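Dundari build log, Saturday, March

Got in just after nine, kettle on, log open before I touched anything (new habit, we'll see how long it lasts). Five of us for the morning and two more after lunch once their bus finally turned up.

First job was the wrist. Since Wednesday's session the last joint has had a bit of slop in it, and we'd all been blaming the printed bracket. Pulled the cover off and the grub screw on the coupling was barely finger tight. Threadlocker, quarter turn past snug, paint pen line across it so we can see if it creeps again. Slop gone! Bracket is off the hook and I owe it an apology, but I'm still reprinting it in the tougher filament before regionals because the corners look tired.

Second job, and this took most of the day, was the zero position for the fingers. The Rullora controller reports the gripper position as a raw count, and the value we've had in the config for closed was 3,863. That was measured on the old fingers. The new ones are a touch thicker at the base, so the motor was pushing against a stop it could never reach, getting warm and throwing the overload flag every few minutes. We did the close by hand with torque off, read the count, did it again, argued a bit, did it again. Then backed it off by 46 so it isn't straining. Ran 111 open and close cycles while we ate our sandwiches and not one overload. Colour me happy.

Still to sort on the gripper: opening speed is set way too high and it makes an awful clack at the end of travel. I'd like a proper ramp on it. There's one in the Nillent library but the docs for it are three lines long and one of those is a copyright notice, so somebody brave needs to read the source.

Afternoon was vision, and vision is where I got grumpy. We collected 573 wrist camera shots over the past couple of sessions for the block finder, and I finally sat down with a cuppa and went through the ones it got wrong. A big chunk of the false hits are blobs of light. The threshold step sees a nice bright rectangle with reasonably straight sides and goes, yep, that's a white block, off we go. It's very confident about it too. Size filter catches the really big ones, but anything close to block size sails straight through. 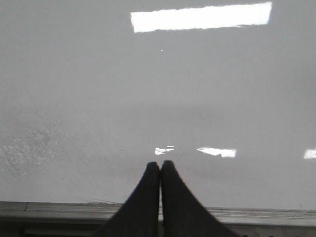 Mofokeng reckons we should leave the filter alone and take two shots from slightly different wrist positions instead, on the grounds that a real block stays put on the table once you correct for the arm moving and a reflection wanders off. Costs us a second or so per pick. I'd been all set to go down the road of a matte cloth over the surface, but the rules say we get whatever table the organisers give us, so practising on a nicer one would only be fooling ourselves. Two shots it is, for now.

Had a go at it before pack up. The move between shots works fine, the correction maths doesn't (sign error somewhere in the wrist rotation, my money's on the bit I wrote). Branch is pushed, called two-look, please don't merge it.

Next session:
- fix the sign in two-look, then rerun all the saved shots
- ramp on the gripper opening
- reprint bracket, tougher filament, the grey spool not the black
- new label on the spare power lead
- somebody bring milk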